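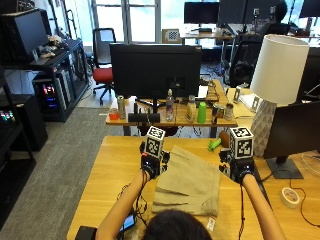 # Skendora granted stay on Previk patent as opposition window closes

6 May 2024

The opposition period for the Previk patent closed on Friday with one notice on file, lodged by the software firm Nullside. The patent covers a method for sorting and compressing sensor readings before they are sent over a network. It is held by Skendora, which bought it from the original applicant, Kao, along with two related applications that are still being examined.

Nullside's notice runs to 70 pages and relies on two grounds. The first is lack of novelty. Nullside points to a conference paper which, it says, sets out the same sorting step and was open to the public before the priority date. The second is added matter: claim 5 refers to a "variable interval", a phrase that does not appear in the application as filed.

Skendora has until September to reply. It may defend the claims as granted, file amended claims, or do both by way of a main request and one or more fallback requests. A hearing will be fixed once the written stage is over.

## Court case on hold

Skendora had already started infringement proceedings against Nullside over the same patent. Those proceedings have now been stayed at Skendora's own request, and Nullside did not object. The judge's order lets either side apply to lift the stay on 14 days' notice. Costs so far have been reserved.

A stay does not affect the patent itself. It remains in force while the opposition is pending, and renewal fees still fall due on the usual dates. If the claims are later narrowed, the change takes effect from the date of grant — so any damages claim would have to be based on the narrower wording for the whole period.

"The added matter point is the one to watch," said Dalia Vītola, a patent attorney who is not acting for either party. "A novelty attack can often be met by adding a feature from the description. If the offending words were put in during examination and they limit the claim, taking them out again may widen the protection, and that is not allowed after grant."

## Licences already signed

Skendora says existing Previk licences are unaffected. Its standard terms, which are published on its website, charge a yearly fee for each block of 1,000 connected devices, with a lower rate for the first block. Fees already paid are not returned if the patent is later revoked, but no further payments fall due after the date of a final decision.

Licensees who want to take part in the opposition can no longer file a notice of their own. A third party may still send in written observations on whether the invention is patentable. There is no fee for this, but the sender does not become a party and has no right of appeal.

Kao, which kept no rights in the patent when it was sold, declined to comment. The assignment was entered on the register before the opposition was filed.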